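Search this site Enter keywords

Arboleda Elementary School
Family Handbook: How to Arrange a Classroom Visit During Spirit Week

Families are invited to visit their student's classroom during Spirit Week. The steps below apply to all grades and must be completed before the day of the visit.

Step 1. Choose a visit time
Visits last 15 minutes and take place in the morning. Each family may reserve up to two visits, including visits to the classrooms of siblings.

Step 2. Submit the visitor form
Paper forms are available at the front office on Destholm Street. Return the completed form at least three school days before the visit. List every adult who will attend. Forms sent in a student's backpack are accepted when signed.

Step 3. Wait for confirmation
The office will confirm by telephone or by note. Please do not come to the classroom without a confirmation — teachers plan their lessons around the schedule.

Step 4. Sign in
Arrive 10 minutes early and bring photo identification. Visitors receive a badge, to be worn until they sign out at the same desk.

Step 5. Join the class
Visitors may read aloud, help at an activity table or observe. Photographs of students other than your own are not permitted. Food brought for sharing must be approved by the school nurse, Concetta Pagano.

Families who need to cancel should call the office before the first bell so that the time may be offered to another family.
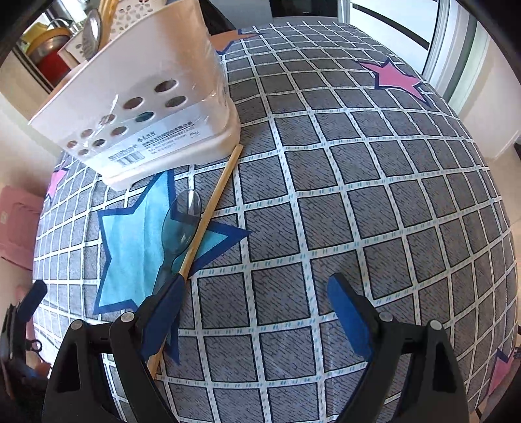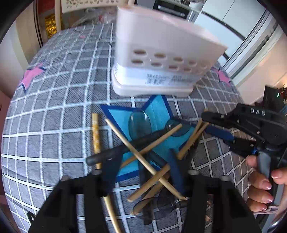
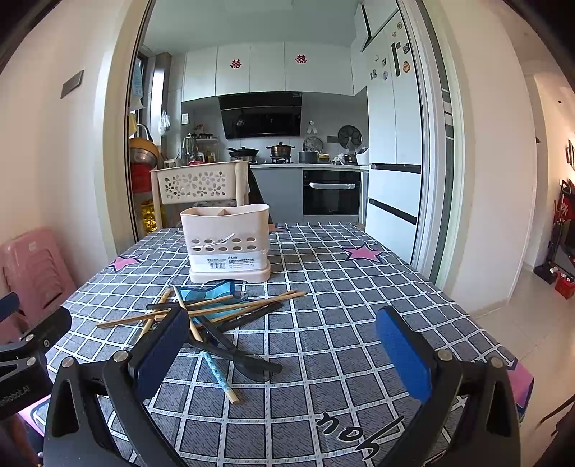

Chopsticks and a utensil caddy on the checked tablecloth.

Comments

Flor Pacheco
May a grandparent visit in place of a parent?

Walter Arango, Front Office
Yes. Please write the grandparent's name on the form.

Heriberto Ticona
Is the form the same one we used for the book fair? I still have a copy of that.

Related
Spirit Week Dress Guidelines
Morning Drop-Off Procedures
How to Request a Student Absence
Brastville District Calendar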